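Kuston Table Oil: Frequently Asked Questions

How often should I oil my table?
Twice a year is enough for most homes. If the table stands near a heater or gets sun all afternoon, add a third coat in May.

Can I use it on a table that has been varnished?
No. The oil has to soak into bare or previously oiled wood. On varnish it will sit on top and stay sticky. Sand back to bare wood first.

How long before I can eat at the table?
Leave it 11 hours before light use. Full cure takes 48 hours. Keep hot dishes and wet glasses off it until then.

How much will one can cover?
One can does two coats on a table that seats six. Old, dry wood takes more on the first coat.

Will it change the color of pale wood?
A little. Expect a slightly warmer tone, and the grain will show more. Test a spot on the underside before you start. 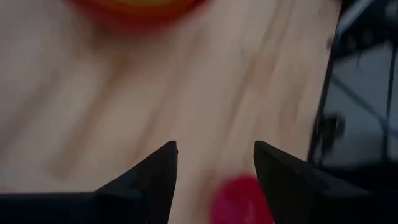 Brown grain streaks in a pale beige tabletop.

My table feels rough after the first coat. What went wrong?
Nothing. The grain lifts when it takes in liquid. Rub it down lightly with fine paper along the grain, wipe off the dust and put on the second coat.

How do I get rid of used rags?
Lay them flat outdoors until they are stiff, then put them in the trash. Oily rags left in a pile can catch fire on their own.

Do you ship replacement cans?
Yes. Orders placed by noon on Monday go out the same day. Unopened cans can be returned within 7 weeks.

Who do I ask about a damaged can?
Write to Ching-wen Tse in customer service and include your order number.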